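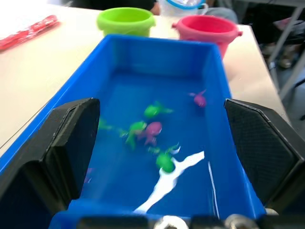 Uda 토론 발언 타이머 세트 (본체 + 앞면 표시등 + 명패 받침)

판매: Dadard 교육행사용품
제조: Väisänen
분류: 토론대회 / 학생회의 / 연설 수업
상태: 재고 있음. 명패지 리필은 다음 입고분부터 새 포장으로 나감

한줄 요약
발언자 쪽이랑 사회자 쪽 화면이 따로 있는 타이머예요. 학교 토론대회, 학생자치회의, 모의의회 수업용. 전원 켜고 시간 넣고 시작 누르면 끝.

왜 이걸 들여왔나
휴대폰 타이머로 대회 진행해 보신 분들은 아실듯. 중간에 전화 오고, 화면 꺼지고, 발언자는 자기 시간이 얼마 남았는지 안 보여서 사회자 얼굴만 쳐다봄. 종이 팻말 드는 방식도 나쁘진 않은데 팻말 드는 학생이 발언 듣다가 타이밍을 놓칩니다. 몇 번 그런 문의를 받고 나서 이 제품을 골랐어요. 기능은 많지 않아요. 발언 시간, 종료 예고, 종료, 초과 시간. 네 가지만 제대로 나옵니다.

구성품
본체 하나
발언자용 표시등 하나 (선 연결식)
명패 받침 묶음
명패지 한 묶음
전원선, 연결선
한글 설명서 (영문은 파일로 드림)
운반용 천가방

가방은 이번 입고분부터 손잡이가 좀 길어졌습니다. 예전 가방 쓰시던 분들 어깨에 안 걸린다고 하셔서요. 가방만 따로는 아직 안 팔아요.

표시 방식
발언 중: 초록
종료 20초 전: 노랑. 바뀔 때 짧은 소리 한 번 (끌 수 있음)
종료: 빨강 + 소리
초과: 빨강 깜빡임, 사회자 화면에는 초과 시간이 올라감

예고 시점은 공장값이 20초. 바꿀 수 있어요. 설정 버튼 길게 누르고 위아래 버튼으로 맞춘 다음 다시 길게. 전원 꺼도 저장된 값은 남습니다. 단, 대회 전날 설정해 두고 가방에 넣으면 버튼이 눌려서 바뀌어 있는 경우가 있으니 아침에 한번만 확인하세요. 잠금 스위치는 뒷면 아래쪽.

색 구분이 어려운 학생이 있으면 모양 표시로 바꾸시면 됩니다. 원, 세모, 네모로 나와요. 설명서 뒤쪽에 있는데 다들 못 찾으셔서 여기 적어둠: 켜면서 시작 버튼을 같이 누르기.

교차질의 모드
찬성/반대 남은 시간을 따로 세는 모드. 체스 시계처럼 한쪽이 말하면 다른쪽이 멈춥니다. 전환은 사회자가 누르는 방식이고 발언자가 누르는 버튼은 없어요. 발언자 버튼 달아달라는 요청이 종종 있는데 제조사 쪽 답은 계획 없음이었습니다.

숙의시간(작전타임)도 이 모드 안에 들어있어요. 팀별로 따로 차감. 남은 숙의시간은 사회자 화면에만 보입니다. 발언자 쪽에도 띄우고 싶으면 아래 Dostier 연결 항목 보세요.

소리
교실에서는 제일 작은 단계로 충분. 강당은 중간 이상. 체육관에서는 솔직히 소리만으로는 부족하고 표시등을 연단 바로 앞에 두셔야 해요. 외부 스피커 단자 있습니다. 음향 콘솔에 물릴 때는 볼륨을 먼저 내려 놓고 꽂으세요, 처음에 딱 하는 소리가 큽니다.

연결선
기본 연결선은 교실 앞줄에서 교탁까지 닿는 정도. 강당 객석 뒤에 진행석을 두는 학교는 연장선이 필요합니다. 연장선은 옵션. 주문할때 메모란에 "강당"이라고만 쓰지 마시고 진행석이 어디인지 적어주세요. 무대 옆인지 객석 뒤인지에 따라 보내드리는 게 달라요.

무선은? 없습니다. 무선 모델은 같은 시간에 옆 교실에서 다른 조가 돌리면 신호가 섞인다는 말이 있어서 저희는 유선만 취급해요.

Dostier 화면 연결
Dostier는 노트북에 까는 진행 프로그램입니다. 본체를 노트북에 꽂으면 남은 시간이랑 발언자 이름, 논제가 프로젝터에 같이 떠요. 프로그램 자체는 세트에 포함. 설치 파일은 주문 확인 메일에 주소가 있습니다.

되는 것
- 발언자 명단 불러오기 (표 파일)
- 논제 화면 크게 보기
- 라운드별 시간 저장
- 숙의시간 양쪽 표시

안 되는 것
- 점수 집계
- 심사평 입력
- 대진표 자동 생성

점수 집계까지 되는 줄 알고 사셨다가 반품하신 학교가 있었어요. 안 됩니다. 심사표는 종이로 하시거나 쓰시던 걸 쓰세요.

명단은 한번에 300명까지 들어갑니다. 넘으면 파일을 나누세요. 이름이 긴 외국 학생이 있으면 화면에서 잘리니까 표시용 이름 칸을 따로 채우시는게 좋음. 특수문자는 괜찮아요. 발음 부호 붙은 이름도 제대로 나오는거 확인했습니다.

명패 받침과 명패지
받침은 책상 위에 세우는 접이식. 종이를 위에서 꽂는 구조라 조가 바뀔 때 빨리 갈아끼울 수 있어요. 앞뒤 양면으로 인쇄하시면 심사위원 쪽에서도, 본인 쪽에서도 보입니다. 양면 서식은 자료실에.

명패지 리필: 한 묶음 2,885원. 배송비 별도인데 본체랑 같이 시키면 안 붙어요. 그래서 본체 주문하실 때 넉넉히 담으시는 편이 낫습니다. 학교 복합기에 넣을 때는 수동급지함으로. 두꺼워서 일반 용지함에 넣으면 걸려요.

글씨는 진하게, 이름만. 학교 이름까지 넣으면 뒷자리에서 안 읽힙니다. 블라인드 심사를 하는 대회면 이름 대신 팀 기호만 넣는 서식도 있음.

행사 당일 순서 (짧게)
전원 먼저, 표시등 나중에 연결
예고 시점 확인
소리 단계 확인, 마지막 줄에 누가 앉아서 들어볼 것
연습 발언 한 번
잠금 스위치 켜기
시작

발언 중간에 멈춰야 하면 일시정지. 다시 누르면 이어집니다. 초기화 버튼은 일부러 작게 되어 있고 길게 눌러야 들어요. 실수로 초기화하신 경우 마지막 기록 버튼으로 되돌릴수 있습니다, 다만 바로 전 발언 하나만.

쓰는 분 이야기
국제교류 토론캠프를 지도하시는 Nermina Pavlović 선생님이 보내주신 사용 메모 일부. 영어로 주신 걸 저희가 옮겼습니다.

"노란불이 들어오면 학생들이 결론 문장으로 넘어갑니다. 첫날에는 다들 불이 바뀌는 순간 말이 빨라졌어요. 둘째 날에는 덜했고요. 교차질의 때 전환 버튼은 사회자 옆에 앉은 보조 학생에게 맡겼습니다. 사회자가 발언 순서도 보고 버튼도 누르려면 바쁩니다. 아쉬운 점은 연결선. 걸려 넘어지지 않게 바닥에 테이프를 붙였어요."

테이프는 저희도 권합니다. 세트에는 없어요.

보증과 수리
본체 보증 2년. 표시등도 같음. 연결선, 가방, 받침은 소모품으로 봅니다.
수리 접수는 메일로 먼저. 증상이랑 구입한 달 (예: 3월) 적어주시고, 가능하면 화면에 뜨는 오류 글자를 그대로 옮겨주세요. 택배부터 보내시면 누구 건지 몰라서 늦어집니다.

대회 직전에 고장 나면 대체품 먼저 보내드려요. 단 남는 기기가 있을때만. 1월이랑 8월은 캠프가 몰려서 대체품이 없는 날이 많습니다.

대여
짧게 쓰실 거면 대여도 됩니다. 본체, 표시등, 연결선까지. 명패 받침은 대여에서 빠져요 (돌아올 때마다 짝이 안 맞음). 대여 후 구매하시면 대여료는 빼드립니다. 예약은 전화 말고 신청서로 부탁드려요. 오후 4시 전에 들어온 신청은 그날 답 드림.

학교 구매
견적서, 납품서, 사업자등록증 사본 다 보내드립니다. 카드 결제, 후불 다 가능. 본체 가격은 수량과 연장선 길이에 따라 달라서 견적으로만 안내해요. 메모에 적을 것:

학교 이름 / 담당 선생님 연락처
수량
쓰는 장소 (교실, 강당, 체육관)
진행석 위치
필요한 날짜
Dostier 설치할 노트북 운영체제

마지막 줄 꼭요. 태블릿에는 안 깔립니다.

자주 오는 질문

표시등을 더 달 수 있나요
두 개까지. 분배기 따로 사셔야 하고 둘 다 같은 내용이 나옵니다.

건전지로 되나요
본체는 안됨. 콘센트 없는 자리에서는 보조배터리로 쓰시는 분이 많은데, 절전 기능 있는 보조배터리는 중간에 꺼질 수 있어요.

초과 시간 기록이 남나요
Dostier 연결했을 때만 남습니다. 본체 단독이면 다음 발언 시작하면서 지워짐.

영어 토론에도 쓰나요
네. 화면 언어는 한국어, 영어. 형식별 시간표는 직접 입력하셔야 합니다. 미리 들어있는 건 일반 찬반 형식 하나뿐.

야외에서는요
햇빛 아래에선 표시등이 잘 안보입니다. 그늘이면 됨. 방수 아니에요.

중고등 말고 초등에서도?
쓰고 있어요. 초등은 소리를 끄고 불빛만 쓰시는 경우가 많습니다. 소리에 놀라서 말을 멈추는 애들이 있다고 하네요.

예전 Uda 본체에 새 표시등 꽂아도 되나요
단자가 둥근 모양이면 가능, 네모난 모양이면 변환선 필요. 사진 찍어 메일 주시면 봐드릴게요.

같이 많이 사시는 것
명패지 리필
연장선 (강당용)
표시등 분배기
단자 변환선

교환 반품
포장 뜯어보신 건 괜찮습니다. 명패지는 뜯으면 안 돼요. 단순 변심은 왕복 배송비 부담. 설정이 이상해서 반품하신다는 분 중에 잠금 스위치가 켜져 있던 경우가 꽤 됩니다. 뒷면 아래쪽 먼저 봐주세요.

설명서 파일, 명패 서식, 표 파일 양식은 자료실에 있습니다. 양면 명패 서식은 여백 틀린 게 올라가 있었는데 새로 바꿨어요. 전에 받으신 분은 다시 받아주세요.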